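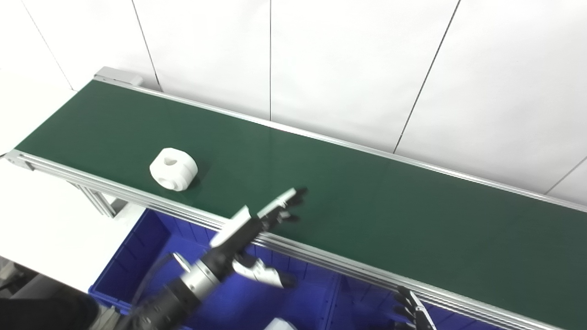 Call for participants: study of learned grasping at a conveyor

The Flememdale Centre for Handling Research invites applications from adults who wish to take part in a study of how two-armed robots learn to pick parts from a belt and place them in a bin. The study will run at the Centre's Draton laboratory from July. We are seeking 40 participants. No knowledge of robots or programming is required.

Background to the study

In earlier work, the Centre trained a picking method known as Pap from recordings of people guiding the robot by hand controller. Pap learned from these recordings when to reach, how to shape the fingers and where to let go. When the recordings came from a single skilled operator, the method performed well on parts lying as that operator had usually met them, and poorly on the same parts lying in other positions. Parts with holes and slots gave the most trouble, as a grip that is sound from one side may slip from another.

A small follow-up trial used recordings from 4 operators with different habits. The resulting method recovered from a poor first grip more often than the earlier one, although it was slower to begin each pick. The trial was too small to show whether this gain came from the variety of operators or simply from the greater number of recordings. The present study has been designed to separate the two.
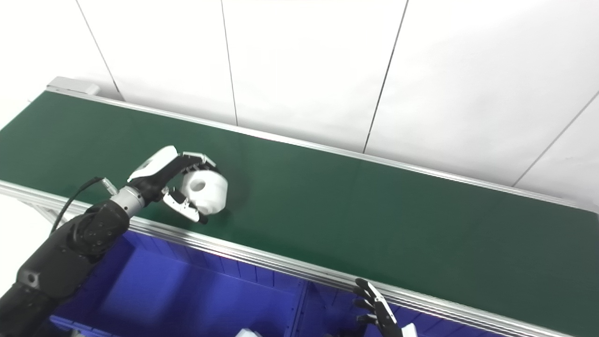

What taking part involves

Each participant will attend 3 sessions at the laboratory. A session lasts two hours, including breaks. The first session is given over to training, and participants will practise with the controllers until they feel ready to begin. In the second and third sessions, participants will guide the robot to take moulded plastic parts from the belt and release them into a bin beside it. The robot has a five-part safety check, which staff will complete before every session.

Participants will be seated at a control desk outside the robot's working area and will not be asked to handle the robot or to lift anything. There is no target for speed. Failed picks are of value to the study and should be left in the recording; participants will not be marked down for them.

At the end of each session, participants will complete a short questionnaire on comfort and tiredness.

Who may apply

Applicants should:
be aged 18 or over;
have the use of both hands for light controller work;
have normal or corrected eyesight;
be able to attend all sessions within one month.

We welcome left-handed applicants, who were under-represented in the earlier trial. Persons who have operated the Pap system before are not eligible. Applicants who are prone to motion sickness when using screens should tell us before booking.

Payment and travel

Participants will be paid for each completed session, and a further sum will be paid on completion of the third. Reasonable travel costs within Flememdale and from Plornuvdale will be refunded on production of a receipt. The laboratory has step-free access.

Use of recordings

The Centre will record the movements of the controllers and of the robot, together with the view from the robot's own cameras. Participants' faces and voices will not be recorded. Recordings will be stored under a participant code and kept for 5 years. Participants may withdraw at any time without giving a reason, and payment for sessions already completed will not be affected.

How to apply

Applications should be made on the form available from the Centre's reception or from the studies page of its website. Please state which hand you write with and whether you prefer morning or afternoon sessions. Morning sessions begin at 9.30 am and afternoon sessions at 2 pm. Successful applicants will receive an information sheet and a consent form, both of which should be read before the first visit. Places will be offered in order of application until all groups are full, after which a reserve list will be kept.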